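Skastia Two-Arm Bench Station

Hire or buy, set up by us, supported from our Hamilton workshop

G'day, I'm Elsie Wainwright and I look after the Skastia at Skornitz. If you ring up about one you'll most likely get me, so I've written this page the way I'd tell you over the phone (with fewer tangents, I promise).

The Skastia is a pair of robot arms that work side by side at an ordinary table. It's meant for the fiddly jobs at the end of the line: sorting small parts, moving cups and bowls from one side to the other, bundling things up for dispatch. If your people spend their mornings picking little bits out of one tub and putting them in another, that's the work we're after.

What it changes for your crew

I came to this from the packing side. I did 14 years on benches before I ever programmed anything, and my wrists still let me know about it when the weather turns. So the first thing I ask on a site visit is who does the job now, and I ask to talk to them, preferably without the boss hovering!

At Lenz, a kitchenware packer we set up in July, the bench team used to rotate every hour to give their hands a rest. Now two of them mind the Skastia and the others have moved across to checking and customer orders. Pay stayed the same, and we wrote the training hours into the quote so they didn't come out of anybody's lunch break. One of the ladies there has become far better at teaching it new jobs than I am, and she's not shy about saying so.

It wasn't all roses. For the first fortnight the team felt watched, and there was a bit of grumbling about the tea break siren being tied to the machine's schedule. We untied it. If you've got a union delegate or a safety rep, bring them in at the start, they'll think of things we haven't.

What you get

Two jointed arms with finger grippers
Gripper mounts, 3D-printed in our own workshop, so a spare is easy to run off
Tritov job software, one licence per station
On-site setup and 5 half-day training sessions
Phone support from me or Nicanor Goicoechea, our service tech

Your own table is fine so long as it's steady. A glossy old wooden one does the job, scuffs and all, and a steel bowl, a small cup and a rubber band give the arms plenty to practise on.

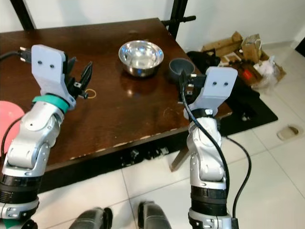 Power and space

A standard wall outlet will run it. Allow 120 cm of clear floor on the side where your operator stands, and keep the walkway behind them free for trolleys.

Hire rates

Hire is $200 a day with setup charged separately, and there's a cheaper monthly rate if you ask. Purchase is by quote, as it depends on how many jobs you want taught before handover. Prices current as of 4/3/25.

Servicing

Nicanor does a service visit every quarter. He'll check the joints, swap any worn gripper fingers and listen to your complaints (he's very patient). Between visits, have someone wipe down the fingers at the end of each shift and give the cables a quick look over.

To book a site visit, use the enquiry form and tell me what the job is, who's doing it now and what colour tubs you use. The tubs matter more than you'd think!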